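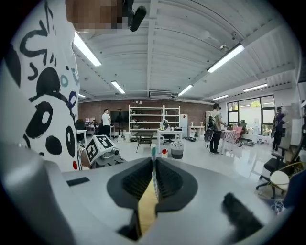 Pillar with the painted eyes

Re: Is the Grevus coating worth paying for?

csobczak
Our building got a quote from Grevus for their anti-graffiti coating on the ground floor walls. 1,411 dollars, and they want an answer by Sunday. The sales guy says tags "wipe right off" for years. Has anyone seen this stuff work on a wall that wasn't in his brochure?

rivera_ron
We had it done in August. Two tags since then. One came off with the cleaner they sell you. The other left a gray shadow I can still see from across the street. Ask what the cleaner costs before you sign – ours was 31 dollars a bottle and one bottle doesn't go far.

Pacita D
Ronaldo, did you let the second one sit? The instructions say to get to it fast. Ours has held up fine and I'd pay again.

rivera_ron
It sat one weekend. If a coating only works when somebody is standing there with a rag, I don't see what I bought.

htarar
I'd question the whole idea. Black paint on white is the worst case for any of these products, and white is what every landlord picks. Go darker and buy a gallon of matching paint. We spent 177 dollars on paint and rollers and touch up when we need to.

Pacita D
Touch-ups look like touch-ups. You end up with a patchwork and people tag the patches.

htarar
People tag everything. I've seen no proof that they prefer patches.

bláthnaid_t
Would you even want it all gone? I like the cartoon eyes. Plain letters I'd paint over.

csobczak
Nice idea, but I doubt my neighbors would vote for eyes. And who decides which ones are good?

bláthnaid_t
Fair. You'd be arguing forever.

rivera_ron
Get the warranty in writing, Celina. Mine says "normal exposure" and no one at Grevus would tell me what that means.

csobczak
Just checked, same wording here. I've asked them to coat one test panel first. No reply yet.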